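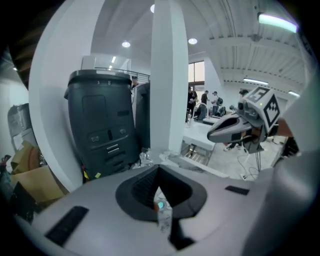 Welcome and who we are

Let people sit down first. Wait for the door at the back, it squeaks, and there is always a second wave coming in with coffee.

Good afternoon, everybody, and thank you for giving up a piece of a nice September 2019 afternoon to listen to a teacher talk about her students. My name is Pramila Pal, I run the practical half of the robotics course at Kirville, and what I want to share with you is the cleaning project, which the students named Baltico for reasons they have explained to me several times and I still couldn't repeat to you. (Pause. Some of them are in the room, let them laugh.)

There were 18 students on it. A few had built line followers in school, a few had never held a soldering iron, and one had come over from nursing and turned out to be the most patient person with a sponge I have ever met. Mention that she is graduating in December and looking for work!

What we set out to do

Say the goal slowly, because I rushed it in Stalau and spent the whole question time repairing the damage.

The goal was to collect demonstrations of people doing small chores with hand-held grippers, clean those demonstrations up, and train something on them that could go on a real arm. The students did the chores themselves. They did not program the motions, and I think that is the part that surprises parents and deans the most. You pick up a gripper in each hand, you do the job the way you would do it at home (well, the way you would do it at home if your mother were watching), and the recording is your homework.

We ended up with 1610 demonstrations. Please don't clap for that number yet, I'm coming back to it.

If somebody asks right away about the arm: tell them the arm is the last third of the talk, and to hold on to the question.

Setting up the room

I like to spend a minute here even though it's the least glamorous part, because anybody who wants to run this at their own school will lose most of their first week to it. We lost nine days. Cables were the worst of it. Everything has one, and they all want to be where your feet are. Yadav, our lab technician, started walking the floor before every session and rerouting them while people were still taking their coats off, and I would recommend that every program find itself a Yadav.

The other thing was light. Daylight from a window is lovely for the students and less lovely for tracking, and we went back and forth on blinds for longer than I'd like to admit. In the end we kept the daylight and asked people to note the time on the session sheet. Half of them did.

Then there was sharing the space. Somebody always has to cross the room, somebody is waiting for a turn, somebody is on a break and leaning on something. I used to try to clear everyone out. I gave up on that, and the students were happier, and they learned more from watching each other than from my handout. The handout was eleven pages. It is four pages now.
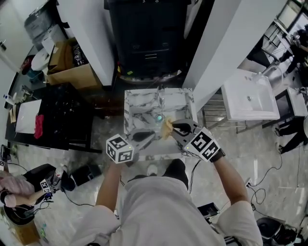 Wiping a sink was our second task, after folding a towel, and it was the one I had thought would be easy. Give it an afternoon, I said. It took the better part of three weeks before we had a batch worth keeping. Your hand knows how hard to press and you never think about it, and then you hold a gripper and suddenly you have to think about it all the time. Look at the right jaws, pinching that crumpled tan-yellow wiper against the inside of the basin, and then look over at the left gripper, with its jaws near the front rim. That left side is where we argued. Should the second gripper hold on to the sink, or stay out of the way, or help? We had students who did each of those, all perfectly sensible, and a model that sees all of them mixed together gets confused in the same way a new employee with three bosses gets confused. So we sat down and wrote one rule for the left hand, and you would not believe how long a meeting that was.

(Point to the marker cubes on top of the grippers. Explain only if the audience is not technical: the patterns let us work out where each gripper is and how it's turned. Twist your wrist too far, and the side facing the camera may not be the side you want.)

What we threw away

Back to that number. Of the 1610, the students marked almost 200 as unusable on the first pass, and then I went through with a second group and we marked more. Drops, false starts, a sneeze, a very long conversation about a concert. I had worried that throwing work out would hurt people's feelings, and for a couple of them it did, a little. What helped was letting everyone review their own recordings first, in private, before anyone else saw them. By the middle of the term they were stricter with themselves than I would have been.

Tell the story of the soap here if there is time. If the clock says more than twenty minutes, skip the soap.

On the arm

Go carefully, and don't oversell it. The towel task worked well on the arm, 86 percent over the final test week, with towels we had trained on. With a new towel it was worse, and I have the sheet with me if anybody wants to see it. The sink task wiped the front wall of the basin nicely and was shy about the corners. A student pointed out that we were all shy about the corners, and when we went back to the recordings she was right, there was hardly a corner among them. I was so pleased with that I let the class go early.

If you want to try it

Start with one task, and do it yourself before you assign it. Buy more sponges than you think. Get the session sheet from me afterward, I have printed copies in the green folder, and I'm happy to email it too.

Thank the Stalau group for lending us the second workstation. Thank Yadav by name and make him stand up, he will hate it.

Questions. Repeat each one into the microphone, the back rows can't hear.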